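Flosville Bedding Trials Group
Minutes of the safety review meeting, December
Meeting room 2, Flosville site

Present: Fiona Sutherland (chair), Struan MacRitchie (operations), day shift lead, night shift lead, electronics technician, data quality reviewer, Rankin service contact (by phone, items 3 to 5 only)

Apologies: site manager

Minutes taken by: data quality reviewer

Meeting opened at 2:05 p.m.

1. Minutes of the last meeting

Accepted with one change. Under item 6 the replacement batteries were recorded as received. They had been ordered. They have since arrived and are on the shelf in the charging room.

2. Reason for the meeting

Fiona said the meeting had been called to go over the jaw closure on station 16 and to decide when that station could go back to work. The written report had been sent out beforehand. Two people had not received it and were given paper copies. Ten minutes were allowed for reading.

3. The incident

Struan went through the report.

An operator was folding cloths at station 16 with a pair of Prederero hand-held grippers. Toward the end of the shift the right-hand unit jammed with the jaws partly open. The operator let go of the trigger, waited, and squeezed again. Nothing moved. The operator then set the left unit down and reached across to clear a loose thread from between the jaws. The jaws closed on the tip of the left index finger and stayed closed.

The operator called out. The day shift lead came over from the next station and held down the power button until the unit shut off. The jaws did not release when power was removed. The shift lead backed them off by hand with the hex key from the drawer. The finger was held for less than a minute.

The injury was a bruise under the nail and a shallow cut. First aid was given on site. The operator went home early, was seen at a walk-in clinic the same evening, and came back the next day on labeling work. No lost days beyond the part shift.

Struan noted that the light on the unit stayed green the whole time. Both the operator and the shift lead confirmed this separately. The operator took green to mean the unit was fine and the jam was only the thread.

The night shift lead asked whether the operator had been told not to put fingers between the jaws. Struan said yes, in the first-day training, and that it is on the card at each station. The card does not say what to do about a jam. Fiona asked that the minutes show the instructions were incomplete and that the operator was not being blamed.

4. What was found

The electronics technician had opened up the unit and reported as follows.

The motor was in working order. The trigger sensor was not. It sticks at a middle reading when lint gets into the slot, and when the lint shifts, the reading jumps. The controller treats the jump as a full squeeze and closes the jaws at full force. The technician was able to make this happen on the bench four times out of nine tries by packing lint into the slot.

The green light shows only that the unit has power and is connected. It says nothing about the trigger or the motor. There is a fault light on the newer boards but not on ours.

The unit had logged 3000 cycles since its last cleaning. The schedule calls for cleaning every 2000. The day shift lead said the count is kept on the tablet and the tablet at station 16 had been swapped that month, so the reminder never came up. Struan said he had known about the swap and had not thought about the counter. He will take that one himself.

The Rankin contact said that they service the same trigger part in other equipment and had seen lint trouble before, mostly in shops that handle brushed cotton. A felt cover over the slot had helped. Rankin can supply covers but not before the end of the month. The contact was asked whether the closing force could be turned down. The answer was yes, in the settings, at the cost of dropping heavier cloths.

The data quality reviewer had gone back over the recordings from station 16. Out of 969 folds checked, there were 31 in which the right jaws moved with no matching movement of the hand. All of them fell in the last two weeks. They had been marked as operator slips. The reviewer said the marking guide has no other choice for this and asked for one to be added.

There was some discussion about why the earlier odd closures had not been reported. The night shift lead said people had mentioned the right gripper being "jumpy" but it was talked about at handover and not written down. The day shift lead had heard the same. Fiona said anything of that kind is to go in the fault book from now on, even if the unit seems to recover.

5. Bed station layout

Struan raised the bed stations, where cloths are folded on the sheet. There is no hard surface within reach, and operators tend to park one gripper on the work while using the other. With a stuck trigger, a parked unit could close while a hand was near it. 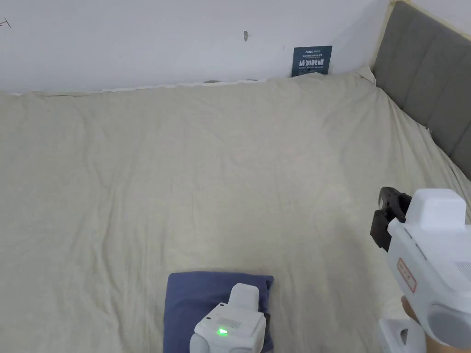 The technician said a parked unit is safer than a held one as far as the trigger goes, but agreed that hands come close to it all the time. The night shift lead suggested a side stand with a cradle for each unit. Struan did not want anything with a hard edge next to the bed, because operators lean over it. A padded tray at hip height was thought acceptable. Bunine made the padded trays for the kitchen stations and still have the drawing. Struan will ask for a price on two and a delivery date.

The soft surface was also raised as a source of lint. The sheets now in use shed more than the first set did. The day shift lead would like them washed twice before first use — they are washed once at present. Agreed.

The Rankin contact left the call at this point.

6. Jam procedure

The following wording was agreed for the station card, to replace the line about keeping fingers clear:

If the jaws stop, stick, or move on their own:
Let go of the trigger.
Point the jaws away from yourself and anyone near you.
Hold the power button until the light goes out.
Put the unit down and step back.
Call the shift lead.
Do not clear the jaws yourself. A green light does not mean the unit is safe to touch.

The shift lead will clear the jaws with the plastic hook, never with fingers, and only with the battery out. The night shift lead pointed out that there is one plastic hook for the whole floor. More to be bought.

The technician asked that the hex key be tied to each station with a cord. It was in the drawer this time by luck. Agreed.

7. Return to work for station 16

Fiona asked each person for a view. The technician was content for the station to run with a new trigger sensor and the force turned down. The day shift lead agreed. The night shift lead wanted to wait for the felt covers. Struan was in favor of starting with light cloths only.

Decision: station 16 stays shut until the new trigger sensor is in and tested and the new card is up. It may then run with light cloths at reduced force. Heavy cloths wait for the covers. The other stations may carry on, provided every trigger slot is blown out at the start of each shift and the shift lead signs for it.

The night shift lead asked that the concern about the covers be recorded. It is recorded here.

8. Actions

Struan MacRitchie: correct the cycle counters on all tablets and add a paper tally as backup. Ask Bunine for a price on padded trays. Write to Prederero with the technician's bench results and ask about boards with a fault light.

Electronics technician: fit and test the new trigger sensor. Turn down closing force on all units. Write up the bench test with photographs.

Day shift lead: print and put up the new cards. Buy plastic hooks and cord. Change the sheet washing instructions.

Night shift lead: go over the new card with every operator on nights and collect signatures. The day shift lead to do the same on days.

Data quality reviewer: add "movement without input" to the marking guide. Recheck the recordings from the other stations for the same pattern and report any unit that shows it the same day.

Fiona Sutherland: send the incident report to the site manager. Speak to the operator about the outcome of this meeting. Order felt covers from Rankin.

9. Any other business

The first aid box near the bed stations is out of small dressings. Day shift lead to restock.

The charging room door is still sticking. Reported again.

The night shift lead asked if gloves would help. The technician thought they would make the trigger harder to feel and could be drawn into the jaws. Left for now.

10. Next meeting

To be held once station 16 has completed five shifts under the new arrangement. Fiona will send the time.

Meeting closed at 3:40 p.m.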